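Notes from the handheld side of the line

27 Feb 2018

Cluvus moved the tidying work to the new cell at the end of last quarter, and the question I get most is what the people who used to do it do now. Most of them still handle the same objects. They do it with a gripper in each hand, and the output is recorded motion.

The work runs in the back part of the office at Lurdale. A session is 70 takes of one task. The task sheet for this month covers desktop items and drawers: pick up, place, open, close, reset. The marker blocks give position; the finger opening is logged separately.
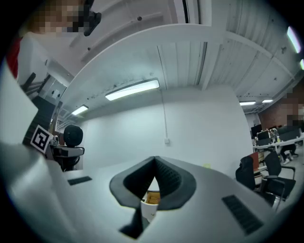

Calibration takes longer than the old shift start did. Under the previous arrangement you signed in and began. Now each pair of grippers gets a check against the reference pose, and if the error is over 2 mm the pair goes back to the bench. We lost most of a morning to that once, on a loose mount screw.

Pay went from an hourly rate to an hourly rate plus a retake allowance. I was against the allowance. It rewards redoing bad takes when the aim should be fewer of them, and Charbonneau, the site that tried it first, dropped it after 155 sessions. Our version runs until March.

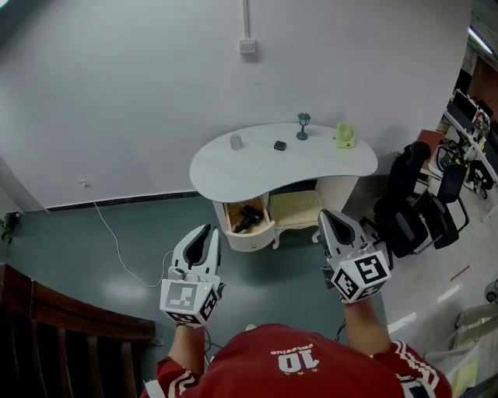 Physical load has changed too. Lifting is close to zero. Wrist and forearm complaints are up, mostly from people who grip the handles too hard in their first weeks. Sessions now stop at the halfway mark for a break, and nobody does more than 140 takes in a day.

The skill that matters is consistency. Fast workers from the old line had to slow down, and a few disliked it enough to transfer to Vandora, where packing is still done by hand. The ones who stayed have a say in the task sheets, and the drawer sequence was rewritten on their advice. The next revision adds chairs.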